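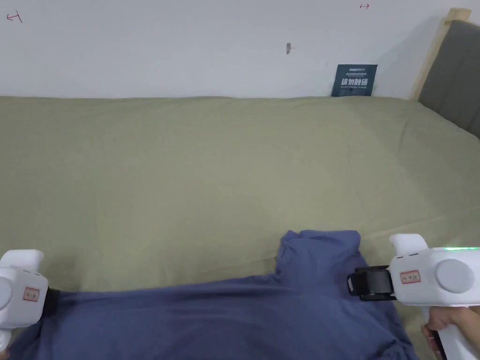
Drying Time and Indoor Humidity in Shared Student Housing

1. Background

Most rented rooms in Stamholm have no outdoor space for drying laundry, and tenants dry clothes and bedding indoors for much of the year. A full load of washing releases a large amount of water vapour into the room. Where ventilation is poor, the relative humidity stays high for hours and condensation forms on cold surfaces, usually the window reveals and the outer corners of the walls. The housing office at Trenoretti, which lets the building studied in this report, gives tenants one page of advice on the subject. It says to open a window. It does not say for how long.

The aim of the project was to measure how long a cotton load takes to dry in a typical bedroom under different ventilation conditions, and how the humidity in the room changes during that time.

2. Method

Measurements were made in 13 bedrooms of similar floor area on the north side of the building. Each room had a single window, a trickle vent above it and one radiator. The test load was the same in every room: one cotton sheet, two shirts and a bath towel, spun at the same speed in the same machine and weighed before hanging. The mean mass of water held after spinning was 779 g.

A Manolakis logger recorded temperature and relative humidity at bed height, away from the radiator. The load was weighed on a kitchen scale at the start and then every hour until the mass no longer changed between two readings. Three conditions were tested: window closed and vent closed, window closed and vent open, and window open by a hand's width with the vent open.

Radiators were off throughout, as the work was done in August. The results should therefore not be applied to winter conditions without further testing.

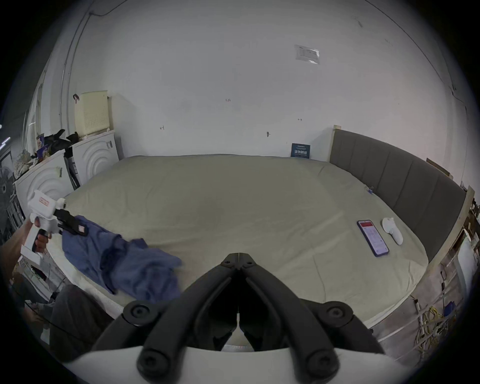
Figure 1. Sage-green sheet on the bed, with a dark blue cloth and a phone.

3. Results

With the window and vent closed, the loads took nearly 13 hours to reach constant mass, and the towel was the last item to dry in every case. Humidity rose quickly at first and then levelled off. It did not return to its starting value until well after the load had stopped losing mass, presumably due to moisture held by the mattress and plaster.

Opening the vent alone made little difference. The curves for the first two conditions overlap for most of their length, and the gap at the end is within the spread between rooms.

Opening the window shortened drying in all rooms. The improvement was smallest in the 2 rooms at the end of the corridor, where the doors are fitted with heavier seals and there is less cross-flow.

4. Discussion

The weak effect of the trickle vent was not expected. Rachid Bouzid, who supervised the project, suggested checking the vents for blockage, and several were found to be partly filled with dust. They were not cleaned during the study, so the results describe the vents as found.

The main source of error is the hourly weighing, which required the door to be opened. The Trirnell hanging scale originally planned would have avoided this but was not available in time. A further error comes from folding: a sheet hung double dries more slowly than one hung single, and the hanging pattern was only fixed after the first room.

5. Further work

The test should be repeated with the heating on and with clean vents. A separate run with the towel removed would show how much of the total drying time is due to that item.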